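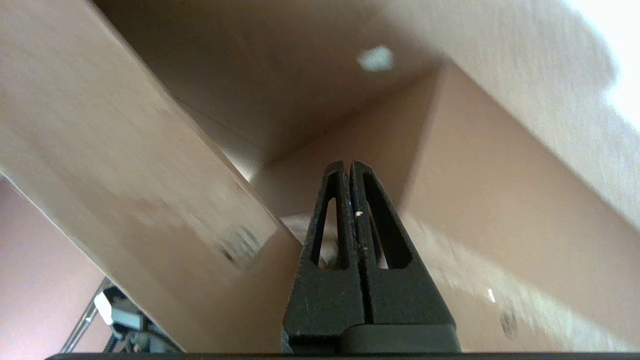 Collaborative work with a robot arm near people is governed by two documents you will meet again and again, ISO 10218 and the technical specification ISO/TS 15066. These notes cover only the part that matters for Unit 4, which is what an arm may do when it reaches into an enclosed space such as a cupboard, a shelf bay or a box. Open benches were dealt with in the October notes. In an enclosed space the walls close in on the tool from more than one side, as the two light brown panels do here in front of the gripper, and the clearance changes with every small turn of the wrist. Fingers that taper to rounded tips are the right sort for this. Slots through the fingers also help, as you can see a little of what lies behind them. Check the fingers before each session and wipe off any dust.

Why enclosed spaces are treated separately

On an open bench a person who is touched by the arm can usually move away. Inside a cupboard a hand can be caught between the tool and a wall. The specification calls the first case transient contact and the second quasi-static contact, and the permitted limits for the second are lower. When you fill in the risk sheet, treat any contact inside the enclosure as quasi-static. Do not argue for the higher limit on the grounds that the arm is moving slowly.

Site rules for the Brenach lab

These are our own rules and sit on top of the standards. They are stricter in places.

1. Reduced speed is used whenever the door or front of the enclosure is open to a person. Our ceiling is 225 mm per second at the tool. The teach pendant will accept more, so set it by hand and read it back.

2. No one puts a hand inside the enclosure while the drives are live. Press the protective stop, wait for the light, then reach in.

3. The fingers go in closed and come out closed, unless they are holding the object. Open fingers catch on edges.

4. Keep the stop button within arm's reach of the operator. A second person may watch but does not hold the stop.

5. The arm and the enclosure must both be fixed down. If either has been moved, even slightly, the approach path is taught again from the start.

6. Cables at the wrist are checked at full reach and at full twist before the first run.

Approach and withdrawal

Teach a waypoint outside the opening and a second one just inside it. The path between them should be a straight line in tool coordinates. Joint moves are not allowed past the first waypoint, as the elbow may swing in a way the tool position does not show. Withdraw along the same line. If the arm stops part way in, do not send it home. Jog it back by hand to the outer waypoint and only then clear the fault.

Recording a contact

Any touch between the tool and a panel goes in the Oveck log, including light ones that leave no mark. Write down the program name, the waypoint, the speed and what you did next. The log is checked before the risk assessment is renewed, and a missing entry is treated more seriously than a contact.

Paperwork for the practical

Groups working on the Shirazi cell hand in one risk sheet each. Groups on the Joris cell also hand in the payload table, with the gripper and its mounting plate included in the total. Use the form revised on 2023-04-11. Older copies have the wrong box for quasi-static contact and will be sent back.

Reading before the next session: the contact types and the body region table in ISO/TS 15066, and page 167 of the course reader.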